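3.2 The weighing station

Most accounts of parcel handling hurry past the weighing bench to get to something with a conveyor in it. We are going to stay there for a while. In the Tekside study the bench was where items lost the most time, and it was also where everyone we interviewed assured us that no time was being lost. Peadar Mulcahy, who ran the packing floor, described the job as "put it on, read it, take it off", which is accurate in the way that "go up, come down" is an accurate account of mountaineering.

The station has few parts. Bags arrive at the left, are weighed in the middle and leave by the right. The scale is a shop scale of the kind found on any greengrocer's counter, with a keypad able to price goods that no one at Tekside has ever wished to price. We asked whether a plain platform scale had been considered. It had, and the file on the subject was thicker than the scale.

The layout in Figure 4 is the second of the 2 we compared. In the first, the crate stood behind the scale, and the packer had to reach over the tray to get at it. Sleeves touched the tray. The readings that followed were, strictly speaking, the weight of a bag and part of a cardigan.

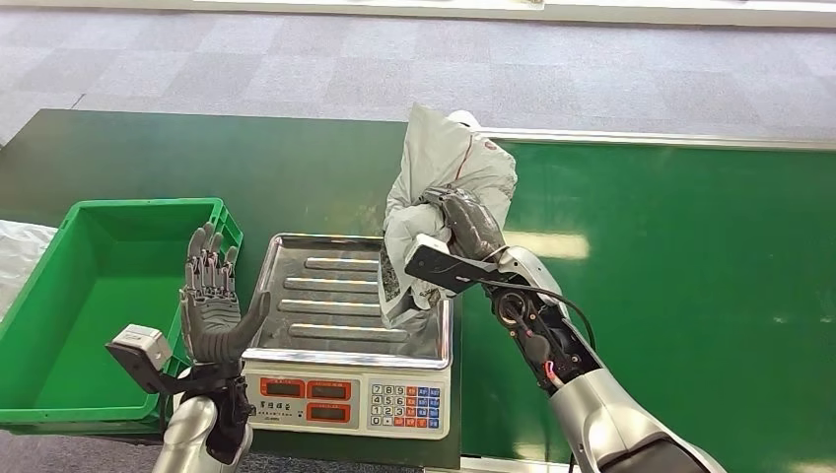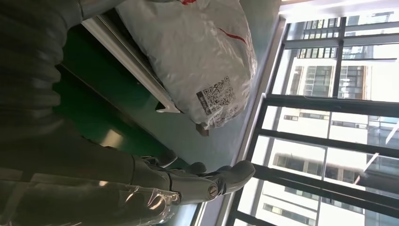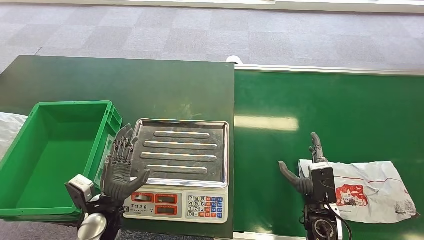
Reading time for this section: 3 minutes

Figure 4. The weighing station in the second layout. The first and third pictures show the green crate to the left of the scale, with the steel tray between raised edges; the second shows a white plastic bag with its printed code label, on a dark green surface.

Two details of the figure deserve more attention than they usually get. The first is the tray. Its four raised ridges run from side to side, and a soft bag settles across them in whatever way it likes. Gearóid Tierney, in his notes on the pilot, called this quality "droltedness", and the spelling has survived every attempt to correct it. We adopt Droltedness here, with a capital, as the tendency of a bag to slump until some corner of it rests on something other than the tray. A bag with high Droltedness weighs less than it should and looks very comfortable.

The second is the label. On the bag in Figure 4 the code sits on the lower right portion, towards a corner. Corners are where a puffy bag creases, and a creased code is one that has to be smoothed flat by hand before it can be read. Hennessy (the author, who asks not to be confused with Hennessy the bag supplier) timed this smoothing separately from the weighing, over the objections of Florian Tanner, who regarded it as fidgeting.

We logged 3000 weighings across both layouts. Of these, 167 had to be repeated, and 80 of the repeats came down to Droltedness in its plain form, a corner hanging over the rim. The remainder were shared between sleeves, creased labels and a group that Ailbhe Mac Mathúna coded as "leaning", meaning the packer's. Moving the crate to the side dealt with the sleeves almost entirely. It did nothing for the leaning, which appears to be a matter of character.

The repeats were entered in Etis, our logging sheet, by the packer at the time. This has an obvious weakness. A packer who has just weighed a bag twice is not always in the mood to write it down, and the figures above should be read as the repeats that people were willing to admit to. Section 3.3 sets them against the observer's tally.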